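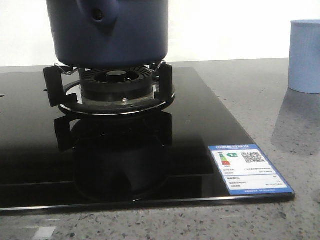 ## What the kitchen arm is going to cost us, round two

Mar 30, 2020. Writing this fast before I lose the receipts again.

So. Budget. We have 2000 left for the kitchen setup. That was supposed to cover the second arm mount, a wrist camera, the counter fixtures and whatever gets broken. In November I thought that was plenty. It was not plenty, I'd forgotten shipping, adapters, and the fact that you always buy the wrong bolts once.

Where the money stands:

- Gripper from Tilwood — 1000, half of everything. Quang Hà argued for it and I gave in. Still a bit sore about that.
- Wrist camera, Laline, the small one. Paid already, out of the old pot of money so it doesn't count here.
- Fixed camera bracket. Have one, want one more.
- Fingertip pads. Sold in packs of 8. Who needs 8. We do, apparently, they wear out.
- Cups, pots, sponges, all the cheap stuff I never write down and which adds up anyway.

The pot thing is what we talked over longest. Kiều wants to buy three or four different pots right away so the arm doesn't just learn the one. I want to hold off. One pot, one burner, get the lift and the put-down clean, then spend. Our task is dull on purpose: cup to pot, pot on and off the burner, flame never lit. A pot that lands crooked on the supports is a fail, doesn't matter how nice the rest of the run looked.
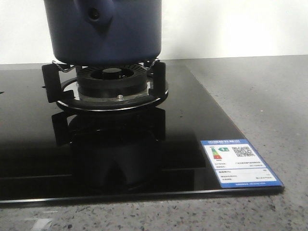 And that's why I keep pushing for the second bracket over a second pot. With one fixed view you get a good look at the base of the pot and where it sits, but the rim is way out of view and so is anything you'd want to know about pouring. Raise the camera and you lose the base. Two brackets, done. They're cheap! Cheaper than the hour we spent argueing about them.

In-ho asked why we don't use an induction plate, flat top, nothing to line up. Fair question. Answer is that the homes we're planning for mostly have gas, and if it only works on a flat plate we've bought ourselves a demo. So gas cooktop stays. Black glass though, shiny as a mirror, every burner shows up twice. I've put a small line in the budget for matte film to try on a corner of it. Might be money down the drain. We'll see.

Other things I want quotes for before anybody orders anything:

- spare cable for the wrist, longer, with a proper strain relief
- a lamp with a diffuser (Laiba Qureshi has one she may sell us)
- splash cover for the gripper — Dodano make one, no price on the site, which I hate

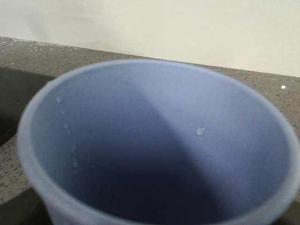
The splash cover is the line most likely to get cut, and I'm going to fight for it. Uyên thinks we can get by with a plastic bag and tape until summer. Maybe. But even a cup with only a few beads of water on the inside wall is water going over the fingers once you tip it, and the fingers are attached to the 1000 part of this budget. Bag and tape on the wrist also blocks the lens if it slips. I'd rather skip the lamp.

Also need to settle who keeps the spreadsheet. Right now there are two versions and they disagree on shipping. Mine is the newer one, I think. Kiều, if you're reading, send me yours and I'll merge them tonight.

Orders go out once Dodano write back. Bracket first, then pads, then teh cable.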